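Bivero cell: where things stand this month

This site uses cookies to remember your settings. Accept / Manage

Hi all. This is the March write-up for the Prasteck small grant, a bit longer than the last one because most of the month went into upkeep and I'd like you to see what upkeep money buys. Short version: the arm is running, the gripper cable is sorted for now, and we still owe you the second half of the trials.

I'll start with the table, which is the least exciting part and ate the most hours. The kitchen layout we agreed on in the plan is the one we're using, with the toaster oven on the right, the colander on the left and the plate up top between them. The overhead view is what we check the layout against every morning. I used to do it by eye and was wrong more than I'd like to admit, so now there's a saved reference view and I shift things until they match. It takes me maybe the length of a coffee. 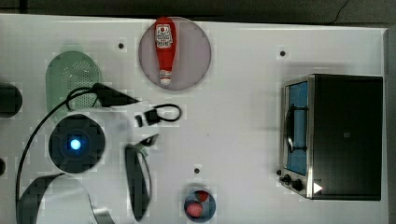
Bivero table from overhead, ketchup on the plate and the small bowl down front.

Now the cable. Prakeo (our nickname for the wrist and gripper assembly, sorry, it stuck) has a thin black cable that needs enough slack for the wrist to turn and not so much that it wanders into the work. In the first week it was too tight and we got dropouts on the gripper signal whenever the wrist went past a certain angle. I swapped the connector, gave it a longer loop, and then of course the loop was too long and brushed a plate. Second try was better! The log shows 493 grip cycles since then with no dropout. The old routing never got past 100, so I'm pretty pleased.

I also cleaned the finger pads and re-zeroed the gripper, twice, the second time because I'd forgotten to save the first. The pads are wearing on one side. They'll last through April but I wouldn't promise more than that, and a spare set is on the shopping list below.

Fruit went onto the table once the cable was behaving. Soft things are a good test of whether the closing force is set right, and I wanted a few days of that before going back to the bottle. I brought the force down in small steps and wrote each one in the cell notebook, so if anybody bumps the setting we can get back to where we were.

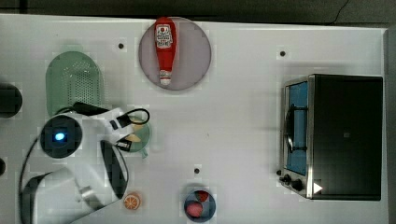

Fruit layout, with half an orange in the reach area below the gripper.

Money. We've spent $1640 of the upkeep line, and the biggest piece was the replacement connector kit plus the bench supply that I should have budgeted for in the first place. There's $800 left. I'd like to use it for the finger pads and a proper strain relief at the wrist end. The clip we have is fine for now, but every time I re-route I have to redo it by hand and it never sits quite the same.

What's still open:
- second half of the trials (waiting on the pads)
- camera focus, which is set for the tabletop, so anything up close to it, like the gripper head, goes blurry
- a written restart procedure, half done, currently living in my head and on one sticky note

The Yen controller update is also out. I haven't installed it and I don't plan to until the trials are finished. Last time I updated in the middle of a run I lost a Sunday to it.

One more from the overhead camera. The cable loop is the thing to look at, from the clip across the top of the gripper head and off to the lower left.

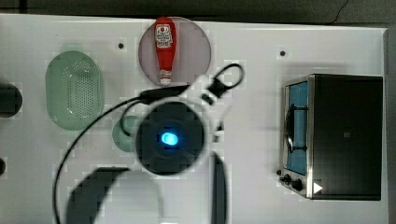
Yen_bench_2 wrote: We had the same dropouts on ours, and the longer loop fixed it for a while, then the connector worked loose again. Get the strain relief before the pads if you can only afford one.

Reply from the author: Noted, thanks. I think the $800 covers both, but I'll order the strain relief first.

gridlock77 wrote: Could you post the closing force steps from the notebook? Ours crushes everything softer than an apple.

Reply from the author: Sure, I'll type them up with the restart procedure. My handwriting won't survive a scan.

Get Bivero updates by email. Unsubscribe at any time.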